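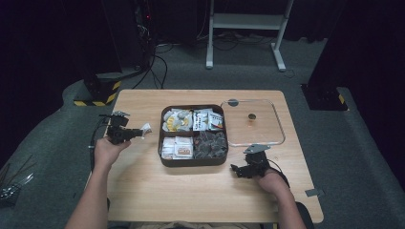
What goes into each compartment of a divided snack tray?
One kind of item per compartment, wrapped, with the lid able to close flat over the top.

Home Files Notes Changelog Contact

# Drilto Snack Tray Notes

Reference notes for stocking and tidying a square serving tray with four compartments. Maintained by Nele Goossens and Sem Dekker. Last revised 6th April.

## Scope

The notes cover individually wrapped snacks set out for guests on a low table. Loose nuts, cut fruit and anything that needs a spoon are out of scope. Those are handled in the Vermeulen bowl notes, which use a different file layout.

## Tray

- Shape: square, raised walls, dark brown
- Divider: cross-shaped, four equal compartments
- Lid: clear glass with rounded corners, thin silver rim and a small dark round knob at the center

The lid is laid flat beside the tray while items are moved. Do not lean it against the tray wall.

## Compartment layout

Positions are given as seen from the seated side of the table.

upper_left: round wrapped snacks, white, gray and yellow packaging
upper_right: white rectangular packets with blue and red graphics, stood upright
lower_left: white and cream packets, stacked, labels in orange and brown
lower_right: dark brown wrapped pieces, glossy wrappers

Contents of lower_right are recorded by wrapper only. Earlier versions split them into chocolate and dried fruit, and the two lists never agreed.

## Stocking rules

1. Take the lid off and set it to the right.
2. Fill the upright packets first. They hold each other up once the compartment is full and fall over when it is half empty.
3. Stack flat packets with the printed side toward the seated person.
4. Place round items last.
5. Move any packet found in the wrong compartment before adding new stock.
6. Check that nothing stands higher than the wall – the lid rocks on a single raised corner.

## Files

layout.csv – one row per compartment position
items.csv – 154 rows, one per item type on the shopping list
restock.csv – 50 rows, one per restock
rules.txt – the stocking rules as plain text

All files are UTF-8 with comma separators. Empty cells mean the value was not written down. Colors are entered in lower case, main color first.

## Known problems

- Nearly 100 rows in items.csv have no packet width. Hilde Schouten is measuring the remaining types with a ruler, to the nearest millimeter.
- 9 rows in restock.csv use the old compartment names (A to D). Mapping is in layout.csv, last column.
- "Packet" and "sachet" were used interchangeably before November. Treat them as the same value.

## Changes

Compartment names replaced letters. Lid handling moved from the appendix into the main rules. Brerkov tray removed – three compartments, not comparable.

Corrections go to Sem Dekker, with file name and row number.

Contact | © Drilto Snack Tray Notes | Back to top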